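Storage Habits at the Shared Steel Table
Iraís Bautista, Himivgate project, December

The plan claims one wide drawer will keep the table clear. I doubt it. A drawer with no dividers collects paper. 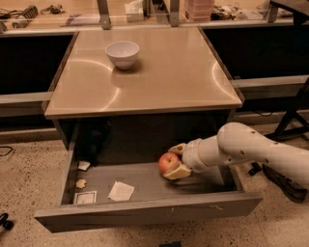

Labels were suggested next. Labels don't stop anyone dropping scraps – they only name the spot. I would try a 2-week trial with a divider first.
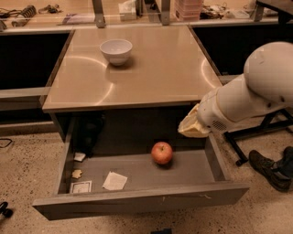 Fig. 2. Open drawer with an apple and bits of paper; white bowl on the tabletop.

The divider is still on order from Flistent.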